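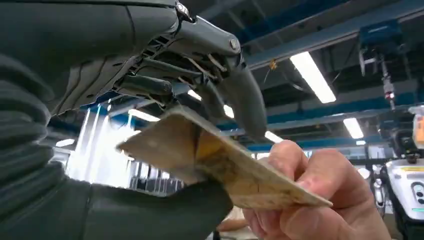
**Figure 11.1.** A robotic hand with jointed fingers, seen from below.

# Chapter 11: Licensing the Sale of Alcohol

## 11.1 Introduction

Few areas of local law touch as many residents as the licensing of alcohol sales. A license decides who may sell, where, at what hours, and on what terms. It is also one of the few places where police, health officials, business owners, and neighbors all have a formal right to be heard before the same body.

This chapter examines licensing as a form of regulation. Chapter 10 dealt with outright bans and the reasons legislatures have given for repealing them. The present chapter takes up the matter at the point where sale is lawful but restricted. Students should have a working knowledge of the difference between a statute and an agency rule, and those who do not are advised to review Section 3.4 before continuing.

By the end of the chapter, the student should be able to:

- state the difference between on-premises and off-premises licenses;
- explain how a licensing board weighs objections from police and from the public;
- describe the main forms of license condition and how each is enforced;
- apply the test of "undue concentration" to a set of facts.

## 11.2 A Disputed Renewal: The Dasden Hearing

The town of Dasden had, for many years, granted late-hours permits as a matter of routine. A bar that held a valid license could stay open until 2 a.m. upon payment of a fee. In November, the owner of a bar on the Tadside road, Stavros Drakos, applied to renew his permit and received notice that the police department would oppose it.

The department's written objection relied on calls for service. It stated that officers had been sent to the block 14 times in the permit year, and it asked the board to require closing at midnight. The objection did not say how many of those calls concerned the bar itself. Mr. Drakos replied that the block also contained a bus stop and a takeout restaurant, and that no citation had ever been issued to his business.

The hearing was held on Wed 23 December. The board's counsel, Macarena Benítez, advised the members that police opposition was entitled to respectful consideration but did not bind them. In her view, the ordinance required evidence linking the trouble to the licensed premises. The board renewed the permit for six months in place of the usual year, with a condition that a trained door supervisor be on duty after 11 p.m.

Neither side was fully satisfied. The police department continued to regard the block as a problem, and Mr. Drakos objected to the cost of the added staff. The decision was not appealed.

Three questions raised by the hearing will recur throughout this chapter. The first concerns evidence: what must an objector show, and how closely must it relate to the applicant? The second concerns remedy. A board that has doubts about an applicant may refuse, shorten, or attach conditions, and these powers are often granted in a single sentence of the ordinance with no guidance as to which should be tried first. The third is the weight due to expert bodies — police and health departments in particular — when their recommendations conflict with the wishes of elected members.

## 11.3 Types of License

Most licensing systems begin with a distinction based on where the alcohol will be consumed. An **on-premises license** permits sale by the drink in a bar, restaurant, hotel, or club. An **off-premises license** permits sale in sealed containers to be taken away. Some businesses hold both, although many ordinances require the two operations to be kept physically separate.

Within each class there are commonly further divisions by strength of beverage. A beer and wine license is cheaper and easier to obtain than a full license, and the number of full licenses may be capped. In Jiretthorpe, the ordinance considered in Section 11.6, an off-premises store may not open within 400 feet of a school, measured from door to door along the public sidewalk. The choice of measuring method has produced more litigation there than the distance itself.

> **Key term.** *Undue concentration:* a finding that the number of licensed premises in an area is already high enough that another would be likely to harm the public welfare. The leading case for our purposes is *Ichikawa Stores v. Town of Jiretthorpe*, reproduced in part at the end of the chapter.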